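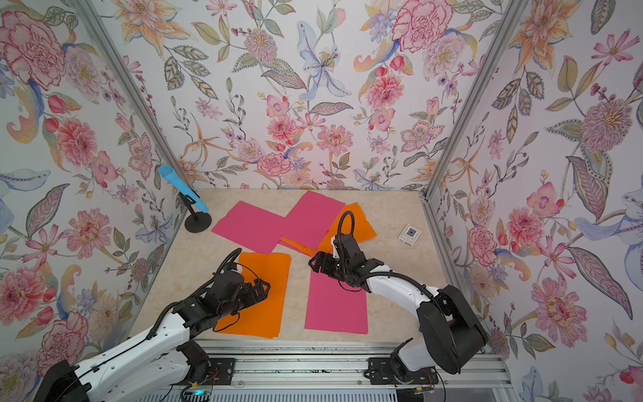
Section 4. Hanging Patterned Lengths

4.1 Before you begin

This section applies to all Henier paste-the-wall coverings supplied in standard rolls 52 cm wide. It should be read together with Section 3 (Wall Preparation), and work should not commence until the primer coat specified there has cured. Patterned designs require more planning than plain or textured ones, as the position of the first length determines where every later join will fall. Large botanical designs, such as a white-ground floral with lilies and carnations carried across a back wall and both side walls, are the least forgiving at internal corners, where a misplaced cut can divide a bloom in a conspicuous position. Installers hanging a design of this type should read 4.4 in full before cutting any paper. Small geometric and striped designs are covered separately in Section 5.

Check that the batch number and shade code are identical on every roll label. Retain one label until the work is complete. Henier does not accept claims for shade variation once more than two lengths have been hung.

4.2 Setting out

1. Identify the focal point of the room. In most rooms it is the chimney breast, the bedhead wall or the wall facing the main door.

2. Mark the centre of the focal wall in pencil at picture-rail height. Decide whether the first length will be centred on this mark or butted to it. Select the arrangement that leaves the wider strip at each corner.

3. Drop a plumb line from the mark and pencil a faint vertical line to the top of the skirting board. Do not use a door architrave or existing corner as a guide.

4. Step the roll width along the wall and mark each join. If a corner strip will be narrower than 46 mm, move the starting line by half a roll width and mark out again.

Note: Do not use ballpoint pen, felt marker or coloured chalk. These can bleed through a white ground after the adhesive has been applied.

4.3 Cutting and pasting

1. Measure the wall height in several places and take the greatest figure. Add 50 mm at the top and 50 mm at the bottom for trimming.

2. Unroll the paper face up on a clean pasting table and cut the first length.

3. Lay the second length beside the first, match the pattern at eye level, and only then cut. The pattern repeat is printed on the label. For a drop match, cut alternately from two rolls to reduce waste.

4. Number each length on the reverse in soft pencil, with an arrow indicating the top.

5. Mix Primerel adhesive in accordance with the directions on the packet and let it stand for 20 minutes. Stir again before use.

6. Apply adhesive evenly to the wall, extending slightly beyond the width of one length. Do not paste the paper.

7. Offer the length to the plumb line and smooth from the centre outwards with a Kinsella hanging brush or a soft plastic smoother. Trim at the ceiling and skirting with a new blade.

CAUTION: Switch off the electricity at the switchboard before trimming around power points or light switches. Do not allow adhesive to enter the fitting.

4.4 Internal corners

1. Measure from the edge of the last full length to the corner at the top, middle and bottom of the wall. Add 10 mm to the greatest measurement and cut the next length lengthwise to this width.

2. Hang the cut piece so that the surplus turns onto the adjoining wall. Press it firmly into the angle.

3. Measure the width of the offcut. Strike a new plumb line on the adjoining wall at this distance from the corner.

4. Hang the offcut to the new line, overlapping the turned edge. Match the pattern as closely as possible at eye level. Where the corner is out of true, a small loss of pattern is unavoidable and should be taken near the skirting.

5. Secure the overlap with Primerel overlap adhesive if the paper has a vinyl face. Standard adhesive will not bond to vinyl.

CAUTION: Do not wrap a full width around an internal corner. The paper will pull away from the angle as it dries.

4.5 Finishing

Remove surplus adhesive from the face of the paper with a damp, well-wrung sponge while it is still workable. Keep windows closed and heating at a low setting overnight. Joins that lift at the edge may be reset with a small quantity of adhesive and a seam roller, used lightly.

Questions about discontinued designs should be directed in writing to Conall Hayes, Technical Services, at the Amisbridge office. Please quote the batch number.

Home | Wallcoverings | Adhesives | Guides | Stockists | Contact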